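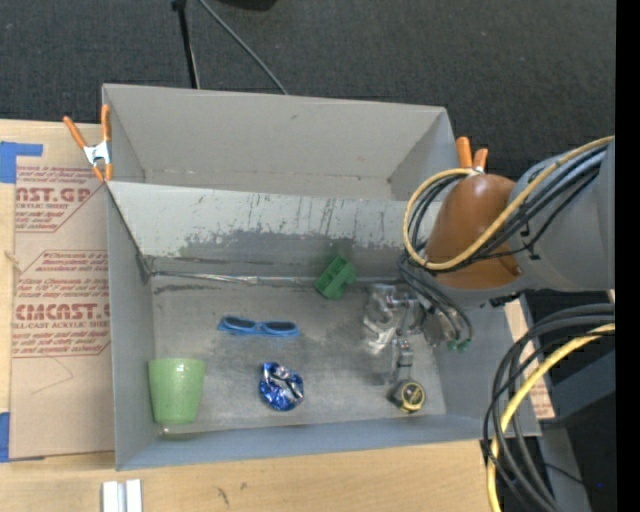

Lerkthorpe harbor patrol says faster, but the log is thin

Aug 1, 2020

The Lerkthorpe harbor patrol says its new dispatch system, bought from Tremico in March, has cut the time it takes to get a boat off the dock. The evidence so far amounts to a single page.

According to that page, handed out at this week's harbor board meeting, crews have answered 80 calls since the switch. The average launch time is given as 11 minutes. There is no matching figure for the months before, so it is hard to say what the improvement is measured against.

Wenceslao Serrano, who runs the patrol, told the board the old records were "kept differently" and could not be fairly compared. He said crews feel the change on every shift. Asked whether false alarms and canceled calls were part of the total, he said he would have to check.

The patrol covers the water from the Mertens breakwater to Jirkton Point, where two kayakers were towed in last month after drifting past the channel markers. That rescue was mentioned several times at the meeting. The kayakers were spotted by a passing fishing boat, which radioed the patrol directly and did not go through the new system at all.

Tremico's contract comes up for renewal next spring. The company did not return a call asking how launch times are recorded, or who starts the clock.

The board voted to accept the report and asked for a longer one at its next meeting. No deadline was set for the older records.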